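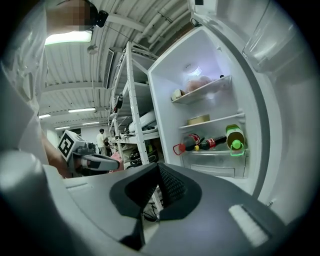

Ticket 411 - break room fridge at Clesirgate, not holding temperature. Opened by me, Sigita, in August, after I pulled out a yogurt that was warm right through. First thing I checked was whether it had power, and it did. The light on the upper back wall comes on fine with the door open, so I left the plug alone and looked at how it was packed. One dark soda bottle is lying on its side on the lower shelf next to the Coca-Cola, and the tall yellow-green bottle is over on the right, and I did wonder if something down there was stopping the door from closing all the way. Shoved everything back a bit, shut the door and gave it until after lunch. No change that I could feel, but I didn't have a thermometer yet so take that with a grain of salt.

Update, 2:30 pm: Jannik lent me his thermometer (thank you!!) and I left it on the middle shelf for 63 minutes. It read 11 degrees. That's way too warm for meat, so please don't put anything in there you'd mind losing. I turned the dial up two notches.

Update, next morning: down to eight. Better, still not good. Tried the paper trick on the door seal - you shut a strip of paper in the door and tug on it - and it held everywhere except the bottom corner on the hinge side, where it slid right out. Wiped the seal down with warm soapy water and there was a fair bit of sticky stuff in the folds, cola I think.

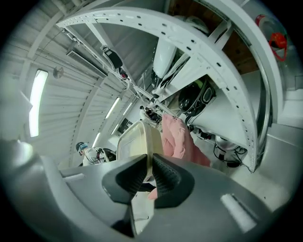 Theda asked if the leftovers could move to the small fridge upstairs for now. Yes, go for it, just put your name on the lid. Anything without a name goes in the green bin at 4 pm.

Update: seal is gripping better since the wash but that corner still lets go. Rosemarie found a replacement from Vevitz for $269, which seems like a lot for a strip of rubber, so I'm going to try the hair dryer first and see if I can soften it back into shape. Has anyone done this on an older fridge? Low heat or medium?

Status: still open. Leaving the dial where it is, next reading tomorrow before the kettle rush.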